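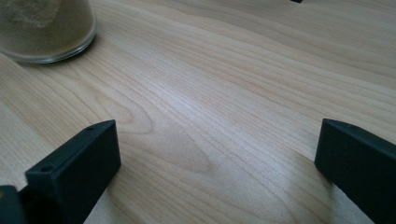 Keeping the gripper honest on a shiny table

5 min read

I had planned to spend the weekend on something useful. I spent it swapping fingers on a gripper, and then swapping them back after I put the left one on the right.

The gripper is a hand-held one with a camera on it, and the fingers are dark green blocks that pass for black unless the sun is out. Two small holes show in the top of the left one, and I have strong feelings about small holes. The screws for mine came in a bag from Loder, all one length on the label and two lengths in the bag. If a screw bottoms out before the block is snug, the finger feels tight in your hand and then wanders the first time you squeeze a jar lid. Ask me how many evenings that took.

My routine now, for anyone else in the Esville build group who bought the Prorkodgate kit and regrets the manual:

Open the fingers all the way and leave them open. Wipe both inner faces with a dry cloth. Start every screw by hand before you tighten any of them. Close slowly on a strip of paper and tug. If the paper slides out at one end, back everything off and start over. I swear at this point. It isn't in the manual but neither is much else.

Then there's the table. Mine is pale wood with a soft gloss, and the light comes over from the far side and lays a wide bright band straight across the middle, exactly where I want to work. There's a big looping swirl in the grain there too, which I'm fond of and the tracking may not be. I moved the lamp, then the table, then the lamp back. What finally helped was locking the exposure and giving up on the lamp. Over 200 test grabs I had 17 misses, and most of those were on the shiny strip.

The glass jar of brown powder stays on the table as a standing target. Clear glass with a thick bottom is a rotten thing to ask a camera to find, so if the jar goes well I assume the rest will. I do check the lid first. I have vacuumed that powder out of a linear rail once, and the rail still sounds like a pepper mill.

Upkeep is dull. I retighten after every long session, blow out the slide, and look at the finger edges for nicks. The old Mykhailiuk slide I had before this wanted oil constantly and threw most of it on my sleeve. The new one wants to be left alone, and I can manage that for days at a stretch.

Still to do: shorter cable, a second set of finger pads, and a matte mat for the table if I can find one that doesn't curl at the corners.

Last updated: Wed 6 March

We use cookies to remember your settings. By continuing to read you accept them.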